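Plerley Votes to Keep Its Plates

Oct 14, 2023

The town of Plerley will go on washing its own dishes, at least until January, after a public meeting that ran so long the coffee urn had to be refilled twice.

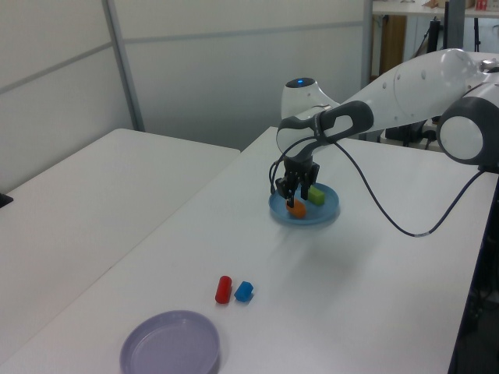 Dorin Bucur told the meeting that he had eaten off the town's plates at every harvest supper since he was tall enough to reach the table, and that he did not plan to start eating off cardboard now. He sat down to applause, then stood up again to add that the cardboard ones leak.

The question before the town was a simple one, which may be why it took three and a half hours. Plerley owns a lending stock of reusable tableware, kept in the basement of the Jallwood Road hall and free to any resident holding a wedding, a wake or a birthday of any size. The stock stood at 4,000 pieces when it was set up. A recount this summer found 2,816. The town's budget office wanted to sell what remains and buy compostable plates from Gelance, a supplier two counties over, for as long as the money holds out.

Where the missing pieces went was the liveliest part of the evening. Several speakers suggested the next town. One man suggested his sister-in-law, by name, and was asked to keep his remarks general. A woman near the back allowed that she might have a few soup bowls in her garage – she had been meaning to bring them back since the flood – and was thanked for her honesty, though not warmly.

The budget office's figures did not have an easy night either. Its report put the cost of washing and storage at $1,446 a year, a number that held up well until somebody asked whether it included the dishwasher. It did not. The dishwasher, a secondhand Pyo that came out of a closed school kitchen, needs a new pump, and the pump will run $700. Supporters of the sale took this as proof that the whole thing was a money pit. Opponents pointed out that $700 was less than the town spent last year on a sign telling people where the town hall is.

Gelance had sent a box of samples, which were passed along the rows. They were described as "fine," "a bit bendy" and, by a boy who had been brought along for lack of a sitter, "good for throwing." The box came back to the front lighter than it had left.

In the end the vote was 61 to 38 to keep the stock, fix the pump and look at the matter again in January. Borrowers will now have to sign for what they take and leave a small deposit, an idea that was first raised nine years ago and put off for further study.

There will also be an amnesty. Anyone with town plates, bowls or serving dishes at home may leave them on the side porch of the hall any night before the end of the month, and no names will be taken. The porch light will be switched off to help with this.

By the morning after the meeting, a stack of soup bowls had already turned up, along with a gravy boat that does not belong to the town. Its owner can collect it from the front desk during office hours.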